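Learning to sew at forty, month five

The plan for August was to finish the curtains and start on the quilt. The curtains are done. The quilt is still a stack of cut squares on the dresser, 100 of them, and I have been putting it off by mending things.

Mending is where I should have started. A torn pocket takes one evening and you can wear the result the next morning. I fixed the lining of my old green coat, two pillowcases and the strap on a canvas bag, all by hand, at the kitchen table with the radio on.

What I got wrong for weeks was thread length. I cut it long because I hated threading the needle, and then spent more time on knots than on sewing. Now I measure from my fingertips to my elbow and stop there. If it runs out, I tie off and start again.

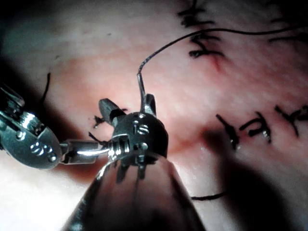
The other thing was tension. I pulled every stitch as tight as it would go, and the coat lining puckered along the whole seam. I picked it out and did it over with the thread just lying flat on the cloth. It looked loose while I was doing it and fine once I had pressed it.

For thread I have settled on plain cotton from Sumach, the small shop on Judside Road. They sell it on 100 yard spools and don't mind if you bring a button in to match the color. I tried a cheaper polyester first and it kept twisting on itself. Some of that was probably me.

Needles I am less sure of. I have a packet of mixed sizes and use the same 2 for everything - one for shirts, one for anything heavy. I bought a thimble and wore it for one evening. It is in the drawer.

I took the coat along to the sewing evening at the Ledesma library and asked whether a backstitch was overkill for a lining. Opinions were split. 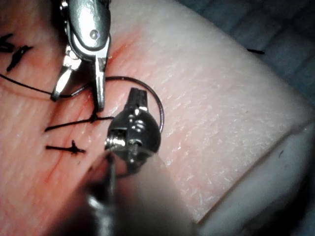 Jin-sol Ban said a backstitch was fine at the armhole, where the seam gets pulled, but that she would use a running stitch everywhere else and save herself the hour. She also told me to wax the thread before starting, and to stop biting it off.

I have ordered a block of beeswax. The hem of the gray skirt is next, then the quilt, unless something else tears.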